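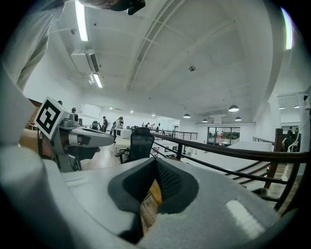 Wooden floor, with grey plastic in front of it.

Toy swap and club figure news

The spring swap will be at Lakimwood Hall again this April. Doors open to table holders at 8.30am and to everyone else at 10am. There are 35 tables this year, and members who had one last time have first refusal until the end of the month. After that, any left over go to the waiting list. A table costs the same as before, and you can share one between two people if you let us know both names.

Please remember that the hall only lets us use the side car park. The front spaces belong to the dental surgery, and they had complaints last year.

The club figure is finished. Members voted for the Drillisix tunnel trooper, and the sculpt was done by Prapai Chantharasri, who also did our diver two years ago. It is a 3¾ inch figure with the usual joints, plus a swivel at the wrist, which the diver did not have. It comes with a helmet, a backpack and 2 drill heads that plug into either forearm. The backpack peg is the standard size, so it should fit most figures of that scale in your collection.

We have had 600 made. The first batch of test shots had loose hips, and the factory changed the pin before the full run. The paint was changed as well. The orange on the chest came out close to red on the early samples, and the final version is nearer to the artwork we printed in the winter issue.

Paid-up members can buy up to 3 each at the member price. Two different card backs were printed, one with the tunnel artwork and one with the base. Orders are packed as they come off the pile, so we can't take requests for one or the other by post. If you collect yours at the swap you can choose. Loose figures will not be sold separately.

Postage is by tracked parcel in a double-walled box. If your card arrives bent, send us a picture of the outer box before you throw it away. We need it for the claim.

Several people have asked about the Srisuk reissue vehicles. The shop at Clernine has the six-wheeled carrier in stock and expects the crane after the summer. The carrier's rear ramp is stiff on the new version. Work it gently a few times before you put any weight on the hinge. The stickers are supplied on a sheet and are thinner than the originals, so a pair of tweezers helps.

Wants and swaps for the next issue should reach the editor by the middle of April. Keep them under fifty words and put your membership number at the end.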